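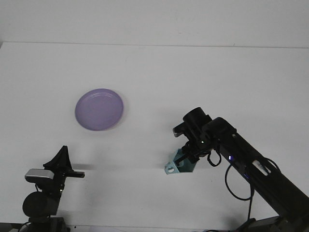 Two Arms and a Dinner Plate
Kuvdale's shared workshop builds a robot to lay the table

The Kuvdale workshop has 56 members and one kettle. Most of the benches are given over to bicycles and chair repairs. The one against the back wall has been painted white and belongs, until November at least, to a project called Winditz.

Winditz is a pair of black robot arms that are meant to set a table for two. The group began with the plate, which is lavender plastic and shallow, with a raised rim. A rim gives the fingers something to close on. A flat plate was tried first and it slid.

The arms were bought second-hand from Kustex, a packaging firm that was clearing a store room. They came without software or a manual. Getting both to answer the same computer took most of the spring, and the cables are still not tidied - one hangs in a wide loop under the right arm.

The teal bracket below the right gripper is the fifth version. The earlier ones cracked at the screw holes. It has an oval cutout and costs very little to print again.

Speed is the next problem. A full lift and place takes 60 seconds, and the group would like to halve that before they add a fork. They keep a paper log of every attempt, and it passed 200 entries on 13th September.

Money has come from members and from Balogun, the hardware shop on the corner, which lets the group have screws at cost. Anyone can come and try the controls on open evenings. Bring a plate if you like, but leave the good china at home.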